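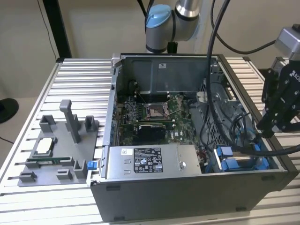 What Is Inside a Desktop Computer?

A desktop computer is a set of separate parts that fit into one metal box. The box is called a case. A tall, narrow case is called a tower. A tower stands upright when it is in use. To work on the parts, people usually lay it on its side, so that the opening faces up and nothing has to be held in place.

Before Opening a Case

The computer is shut down and the power cord is unplugged. An adult should do this. The power supply, a closed metal box inside the tower, can hold a dangerous charge even after the cord is out. It is never opened.

Static electricity is the small shock you sometimes feel after walking on carpet. A shock too weak for you to notice can still damage a computer part. Technicians touch bare metal or wear a wrist strap to carry the charge away.

The Main Parts

Motherboard. A large flat board that connects everything else. Thin metal lines on the board, called traces, carry signals from one part to another.

CPU. The central processing unit follows the instructions in a program. It is flat and square and sits in a socket. On many boards a small lever holds it down. When the lever is raised, the CPU can be lifted straight out.

Memory. Long, thin boards that hold the information the computer is using right now. Each one stands in a slot. Memory is cleared when the power goes off.

Graphics card. A board that works out the picture for the screen. Some computers have no separate card and let the CPU do this job.

Drive. The part that stores files and programs. A drive keeps its contents when the power is off — your homework is still there the next morning.

Power supply. It changes the electricity from the wall into the lower voltages the parts need. A 500 watt supply can deliver up to 500 watts to the whole computer.

In the tower below, the CPU socket is empty and its lever is up. The graphics card is black with a green edge, and the silver box along the near side is the power supply.
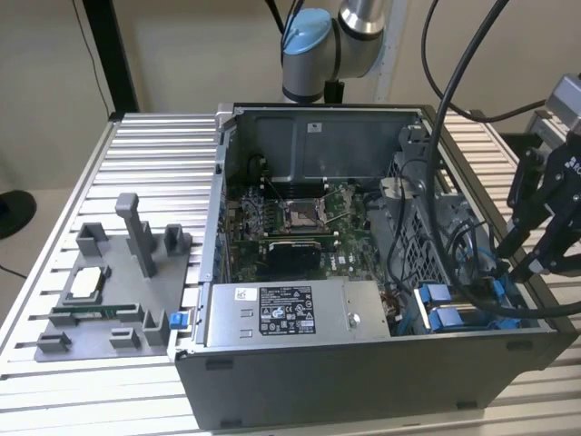 Why does a computer need both memory and a drive?

Memory is very fast but forgets everything when the power is off. A drive is slower but keeps its contents. The computer copies what it needs from the drive into memory, works on it there, and saves the result back to the drive.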